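Ferkora
Products / Data capture / Bin Cell

Ferkora Bin Cell
Fixed-camera station for recording grasp attempts in clutter

Overview

The Ferkora Bin Cell is a bench-mounted station for collecting labeled grasp attempts with an industrial arm. It is sold to groups that train their own picking models and need examples from their own gripper, their own bin and their own objects. The cell records each attempt as one episode. It does not include a trained model.

The package consists of the capture computer, the camera mount, the trigger box and a license for Vesix, the episode recorder. The arm, gripper and bin are supplied by the customer. An interface is available for any controller that can stream joint positions over Ethernet and accept an external stop signal.

How an episode is recorded

An episode starts when the arm leaves its home pose and ends when it returns. Vesix stores the camera stream, joint positions, gripper command, gripper feedback and the planned grasp point on a common clock. At the end of the episode the operator or the gripper sensor assigns one of 5 outcome codes: held, dropped, missed, collision, aborted. Aborted episodes are kept in the log and left out of the training export by default.

Grasp points can come from a random sampler, from a scripted list or from the customer's current model. The source is written into every record, so mixed sessions can be separated later.

Objects and bin

Use an open bin with a matte floor, fixed to the bench at two or more points. If the bin shifts during a session, the calibration is void and the session must be split at the last verified episode. Bar clamps are sufficient for most work.

Clear plastic and bright metal should be included in the object set from the first session. Models trained on opaque items alone tend to place grasp points on reflections.
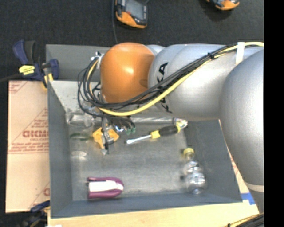 Gripper lowered into a grey bin with a screwdriver, a clear bottle with a yellow cap and other small items.

Cable routing

External cables must follow the arm with enough slack for full wrist rotation. Tie the bundle at the link and leave the loop free at the wrist. Before each session, run the wrist to both limits at low speed and check that no cable enters the bin ahead of the fingers. A cable between camera and grasp point does not stop the recording, but the episode is flagged as occluded.

Specifications

Camera stream: 67 frames per second, color
Cameras supported: up to 3, fixed mount
Outcome codes: 5
Episodes per storage module: 933 at default settings
Trigger input: 24 V, dry contact or sensor output
Export: episode folders with one index file per session

Software

Vesix 3 runs on the capture computer and needs no network connection during recording. The June 2023 release adds per-object tags and a replay view in which joint motion and video are scrubbed together. Sessions recorded with earlier versions open without conversion. Tags can be added to them by hand.

Limits

The cell is not a safety device. Guarding, speed limits and emergency stops remain the responsibility of the integrator. Moving conveyors are not supported. Bins deeper than the reach of the gripper fingers need a finger extension, and the new tool length must be entered before calibration.

Ordering

FBC-1 Bin Cell, one camera
FBC-3 Bin Cell, three cameras
FBC-S Additional storage module
FBC-T Trigger box, spare

Calibration target and mounting hardware are included with FBC-1 and FBC-3. Arm interface to be stated on the order.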